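13 March 2023

Up at five, out of the house by half past, and back before two with nothing in the cooler. I want to get this down while I'm still annoyed, because by July I'll have talked myself into believing it was a good day.

Doaa Abou Zeid had been after me since the winter swap meet to try the new Trovton line. Her shop carries it, so she would. It's a braid, pale gray, and the box says it casts farther than anything in its class. They all say that. I have a drawer full of line that casts farther than anything in its class, and if I added up all those extra yards I could hit the far bank of Lake Hoani from my driveway.

I put it on the medium rod last night, same reel I always use. It does go on nicely, I'll give it that. No twist, no fuzz. It smelled like a new shower curtain.

The launch at Hoani was quiet. One truck, no trailer. Surface temperature read low and the water had that tea color it gets after a week of snowmelt coming down the creek. I started at the riprap by the dam with a jerkbait, long pauses, the way everybody tells you to fish in March. I gave it an hour. Then I moved to the first point and gave that an hour as well. I was counting to ten between twitches, then fifteen, then I caught myself counting to thirty and thinking about lunch.

As for the casting: I marked off a stretch of shoreline with two stakes and threw it against my old mono, five casts each, same bait. The braid won. It won by maybe the length of my boat, and my boat is not long. At twice the price of the mono I would want it to row me home too. And there was a breeze coming and going the whole time, which I didn't account for, so I'm not even sure of the boat length.

What bothered me more was the noise. It sings through the guides, a thin little zip every time you take up slack. Doaa says fish don't care. Maybe they don't. But she also told me two years ago that fish don't care about purple, and then sold me eleven purple worms.

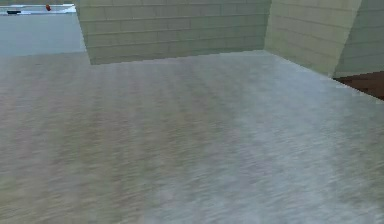 Later, same day

Had soup, cleaned the guides, feel slightly more charitable. Slightly.

I should write down the one bite. It came at the mouth of the creek arm, in eight feet of water, on a plain brown jig I tied on because I was sick of the jerkbait. It felt like the bait had gotten heavy, no thump at all. With mono I doubt I would have felt it, so chalk one up for the braid. I swung, had weight for two or three seconds, and then it was gone. I told myself it was a good bass. It could just as well have been a sucker or a wet branch with opinions. I went back over the spot until my thumb hurt and never felt another thing.

The man from the other truck came past in a kayak around then. He said he'd had four, all on a Zirkach. I asked to see it, and he held it up, and it looked to me like every other shad bait made in the past decade with a bigger eye painted on it. He swore by the eye. He said that's what they key on in cold water. I asked how he knew that and he said it was on the package.

So of course I came home and looked it up. The Zirkach comes in 27 colors. I would like to meet the fish who needs 27 colors. The page says it was "field proven" on more than 200 lakes, and it does not name any of them. It has two reviews with five stars that use the same sentence about "wobble" and one review with a single star from somebody whose hooks rusted in the box. I believed the one with the rust.

I did not order it. I had it in the cart for a while and then went and looked at the garage shelf, where I own, at a fair guess, about 100 hard baits, of which I fish with maybe six. The rest are there because of some day like today, when somebody else was catching them and I wasn't. There's a gold spinnerbait from the Stumedham trip still in its wrapper. I remember being told that one was a sure thing, too. I remember who told me, and he came home with a sunburn and an empty livewell same as the rest of us. 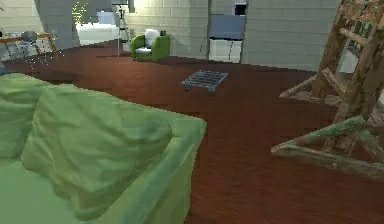 The fish finder was no help either, while I'm at it. I paid 525 dollars for that unit last fall, after the sales talk about how you can see the bait and watch a fish swim up and look at it. What I saw this morning was a lot of arches hanging off the second point at fourteen feet. I threw everything I had at those arches. I dropped a spoon straight down on them. They never moved, which ought to have told me something, and when I idled back over the same water on a different line they weren't there. Could be they were fish that didn't want to eat. Could be brush, or bubbles coming off the bottom, or the machine showing me what I'd paid to see. My father fished that lake for most of his life with a rope and a window weight for a depth finder, and as I recall it he got skunked in March as well, so it comes out even.

I keep going back to the creek arm. If I leave out the braid, the screen and the kayak man's painted eye, what I know from today is that something picked up a brown jig in eight feet, near moving water, a bit before noon. The water coming in there was two degrees warmer than at the dam. I checked that twice. It fits with last spring, when the only decent morning I had before April was in the same place, though one morning is not much to hang a theory on and I've hung worse theories on less.

Called Doaa about the line. She asked whether I'd wetted it before I started, and I said I had been fishing, so it got wet. She wants me to give it three more trips before I say anything in the shop. I said I'd give it two. She said the backlash I got at the second point was my thumb and I can't argue, it was my thumb, but my thumb has been the same thumb with every other line and they didn't all dig in like that. It took me most of a thermos of coffee to pick it out. I lost a good few yards and left with a knot in the middle that I can feel every time it goes through the guides.

She also says the Zirkach is selling fast and she could hold one back for me in "ghost perch." I asked what a ghost perch looks like and she said sort of clear. I said no thank you.

Things to do before I go again: cut the braid back past that knot and retie with a longer leader, ten feet this time. Sharpen the hooks on both jigs. Put the thermometer in the boat box so I'm not digging for it under the life jackets. Take the purple worms out, they're bleeding into the white ones. Charge the big battery all night, the trolling motor was getting lazy by the end and I was blaming the wind.

Plan is the creek arm first thing, jig only, no screen until I've fished it through by feel. If it's dead I'll try the dam again in the afternoon and at least be able to say I did it in the other order. I'm leaving the cooler at home.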